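Berrada

Berrada is a market town of 2891 people on the east bank of the Ekar River. It is often described in tourist material as the oldest wool town in the valley, a claim for which there is little evidence. The first written mention of a market dates from 1453, and that record speaks only of salt and goats.

Location

The town lies on the road between Furnlow and Broria. Local signs give the drive to Broria as 20 minutes, which is hard to manage outside the middle of the night. The train station closed to passengers in May 1962.

Economy

A spinning mill worked on Ekar Street until the 1970s. The town website says it employed 2000 people at its peak. The historian Stella Chege, who went through the surviving wage books, found no year with more than 1000 names, and the higher figure probably counts seasonal workers twice. Most residents with jobs now travel to Furnlow.
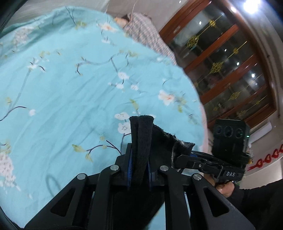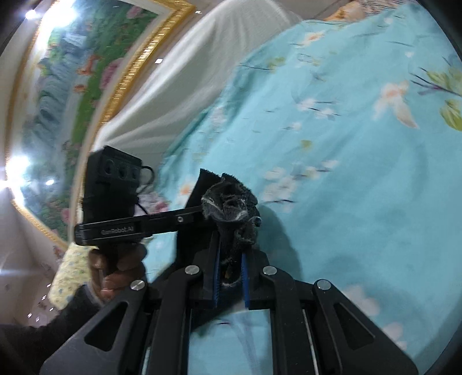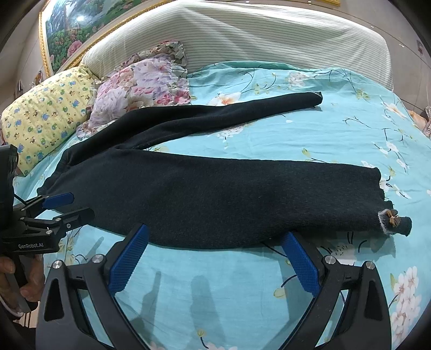
The name "Berrada blue" is used by shops in the town for almost any dark knitwear. Hamisi Waweru traced it to a 1988 sales leaflet and found nothing earlier, although the leaflet calls it an ancient dye. Supporters say the true shade can be told by eye. A navy sweater like the one spread out on the flowered turquoise bedding would pass in most of the shops, wherever it was made. The town council has twice discussed a protected label and has never set out what the color is.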